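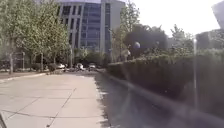 Tracey Gosling wrote to the desk that the cart had stopped again on the way back from the tower, that she had walked out and pushed it home by hand, and that if she must walk out every morning she would prefer to carry the post herself like before. She asked for somebody to look at it properly this time.

Support > Site Equipment > Mail Cart > Open tickets

Filed under: Outdoor runs, Stops and pauses, People and shifts

Ticket opened: 11/02/2022
Reported by: Tracey Gosling, post room
Handled by: Vasylyna Palamarchuk
Equipment: Rotska mail cart, outdoor version
Site: Stanow offices

Problem as reported

The cart leaves the post room with the morning trays and goes to the tower without trouble. On the return run it slows down, stops on the open paving and shows "path not clear" on its panel. There is nothing standing in its path. After a person presses Resume it drives a short distance and stops again. Tracey has now stopped pressing Resume and pushes it.

Entry 1, Vasylyna

I took the run log from the cart. Since the December software update it made 128 return runs, and 37 of them had at least one stop of this kind. Outward runs have none. Before the update I find no such stops, but the log was kept in less detail then, so I would not lean on this too much.

I cleaned the front camera window and the two side sensors. The wheels are good. The battery was at 96 per cent when the last stop happened, so it is not the power.

Entry 2, Vasylyna

I walked behind the cart for the return run. It goes first along the hedge side, where there is a low concrete wall and a narrow shadow at its foot. In this shadow there are small bright spots, where the sun comes through the leaves. The cart went slowly beside it but did not stop.

The stop came later, on the wide part. The slabs are pale and the joints between them are thin and dark. I put my hand above the camera window to make shade and pressed Resume. It drove on. I took the hand away and after a few metres it stopped. I did this three times with the same result.

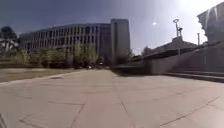

Wide paving, lawn on the left, steps and low wall on the right, sun just outside the upper right corner.

Entry 3, Masanobu Minami (Nakajima service)

Thank you for the log. The test with the hand is helpful. The December update made the cart more careful when its camera receives strong light from the front or side. It then trusts the picture less and asks for a person. Please send the setting called "low trust distance". On most sites it is 2,000 mm.

Entry 4, Vasylyna

Our value is 2,000 mm also. I have sent the whole settings file to Masanobu by the usual upload.

I want to add one thing which is not technical. When the cart came, the post room was told that the morning walk is finished. Tracey's shift was changed to start with the parcel desk at the same hour the cart goes out. So when the cart asks for a person, this person is already standing at a desk with people waiting. In the log it is a stop of four minutes. At the desk it is a queue. I think the ticket should be marked Medium and not Low, and I have changed it.

Entry 5, Kathleen Mulligan

Agreed on Medium. Can we move the return run to later in the day while this is open? Second floor can wait for their outgoing trays.

Entry 6, Tracey Gosling

Later is fine for the return but not for the outward one, accounts want theirs early. Also please can the alarm go to more than my phone. I had it ring while I was signing for a pallet.

Entry 7, Vasylyna

Done today:
1. Return run moved to after lunch.
2. Stop messages go to the post room phone and to the support desk phone. The first who accepts will go out, and the other phone goes silent.
3. A small hood fixed above the camera window, sent by Nakajima. It is held with two screws. Please do not hang anything on it.

Tracey also asked if she may drive the cart with the hand controller in place of pushing. Yes, she may. The controller was locked in my cupboard, which was my mistake. It is now on the hook next to the franking machine, and I showed Tracey and the afternoon shift how to take over and how to give back control. Pushing the loaded cart is heavy, and it should stay only for the case when the battery is empty.

Entry 8, Isamu Sakai (Nakajima service)

I have taken this ticket from Masanobu. From your settings file I see the cart is still using the route map from before the update. I will prepare a new one with the return lane moved nearer to the lawn side. Please keep the hood on.

Entry 9, Vasylyna

New map loaded. The first return run with it was completed without a stop, but it was cloudy, so I don't count it as a proof. I leave the ticket open until we have some bright days in the log. The run goes back to the morning only when Tracey says it suits her desk.

Status: Open, waiting for log
Priority: Medium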